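We use cookies to measure traffic on this site. Accept | Settings
Print this page | E-mail this page

Comparing finger sets on a two-arm cell: box and lid test

By Khoa Đồng
October 16, 2023

The procedure compares the Kumari and Hosoda finger sets on one task. The left arm handles the lid and the right arm handles the contents of the box. Run 30 trials per set with the same controller gains.

1. Home both arms and zero the grippers.
2. Set the closing force to 40 percent. Higher values flex the lid and shift the grasp.
3. Place the box with its long side across the table.
4. Start the log before the first approach move.

Black rectangular parts on the white table:
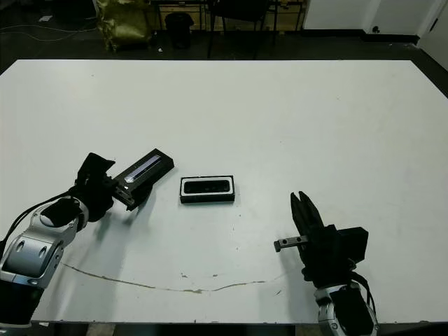
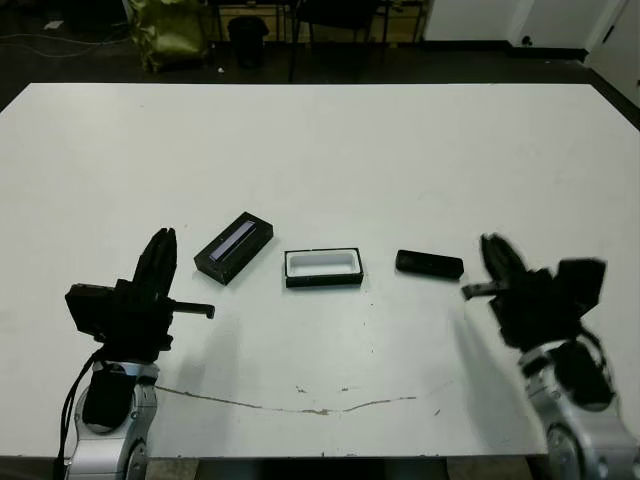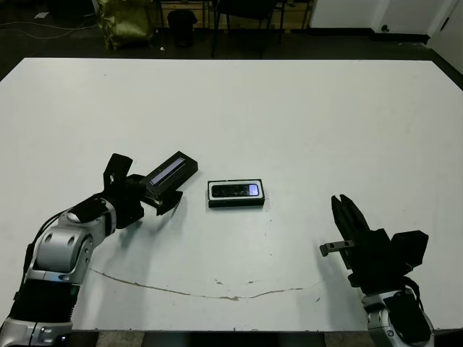 5. Score each lid grasp as held, slipped or missed. A regrasp counts as slipped.
6. Check the wrist cable for slack after any roll over 140 degrees. Minoru Ikeda lost a connector this way in December.
7. Swap fingers, repeat the zeroing, and run the second set.

Compare slip counts first, then cycle time. If the sets differ by 2 slips or fewer, repeat both at a lower force before choosing. Logs go in the Jorkar folder, one file per set.

Get new tutorials by e-mail. Subscribe to the newsletter.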